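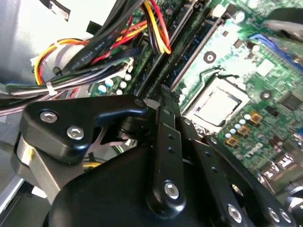 Desktop case open, green motherboard inside.

1/ My mother-in-law asked me in June if she needed a new computer. Hers took five minutes to start and the store had quoted her for a replacement. I said let me look at it first. A few notes on what I did, in case you get the same question.

2/ Ask what the person does with it. In her case: email, the choir schedule, photos, and a recipe program called Gumero that she has used for 18 years and will not give up. None of that needs a fast machine.

3/ Next I opened the list of programs that run at startup. There were 30. Printer helpers for printers she no longer owns, two toolbars, a music player, a weather thing. I turned off everything except the antivirus and the backup.

4/ That got the start time down to three minutes. Better, still annoying. The rest was the drive, an old spinning one that was nearly full.

5/ Before touching the drive, copy everything off it. I used an external drive and left it running overnight. Then open some of the copied files on a different computer and check that they work. Divya Acharya taught me that years ago when we shared an office, after I lost a month of invoices.

6/ Look for the files people forget. Browser bookmarks, the mail folder if they use a mail program, fonts, and whatever is in the recycle bin. She kept things in the recycle bin on purpose. I asked her before I emptied it.

7/ I put in a solid state drive. You need a screwdriver, the right cable, and a clear table. Unplug the computer from the wall first. Take a picture of the cables with your phone so you know where they go back.

8/ The recipe program was the slow part. The company that made it is gone, and the install disc was scratched. Toon Maes in the Grornent users' group had a clean copy of the same version and mailed it to me. Her license number was written inside the box lid.

9/ All her recipes came over except the pictures, which the program keeps in a separate folder. If you ever move Gumero, copy that folder too. It has the same name as the program with a 5 at the end.

10/ It now starts in under a minute. Parts and postage came to far less than the 300 she had been ready to spend.

11/ When I would say buy a new one: the system no longer gets security updates, the power supply is making noises, or the person wants to do something the old one can't. Video editing, for instance.

12/ Someone asked about the old drive. It's in a labeled envelope in her desk. I'll wipe it after she's gone a few months without missing anything.

13/ She has now asked me to look at the printer. Separate thread if I get anywhere with it.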